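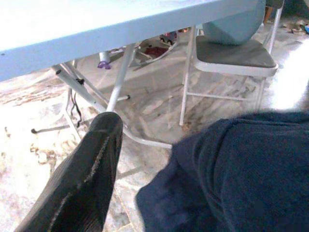
Vittoria Marras wrote that the right arm had stopped twice on the same garment task, and asked whether the unit could stay in service until the part arrived.

Support response, Clirkow Service Desk
Ticket 2000, priority 4, status: open

The unit should not run unattended. The controller log shows error 43 (grip force outside limits) on the right gripper, followed by a protective stop. The left gripper reported no fault. Both arms were running Muvix release 160, which was installed in September.

The stop itself worked as designed. Our concern is the restart: the arm resumed its last motion without waiting for the operator to confirm - a safety matter under the service agreement. 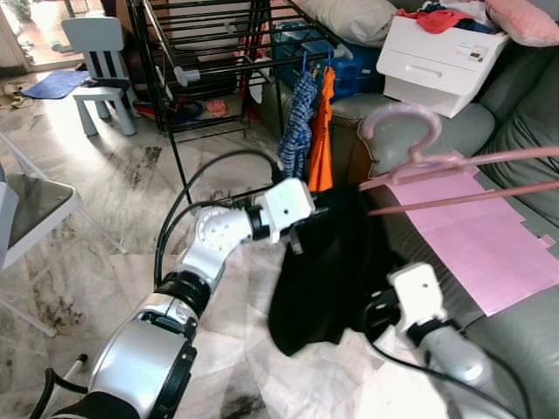

Garment handling task, both arms, black garment in the gripper.

Action required at the site:
Set both arms to reduced speed.
Keep one trained operator at the stop button during all motion.
Do not clear error 43 from the remote console.
Send the full controller log, including the restart entries.

A replacement force sensor has been requested from Povisex. The ticket will remain open until the restart fault has been reproduced on our bench.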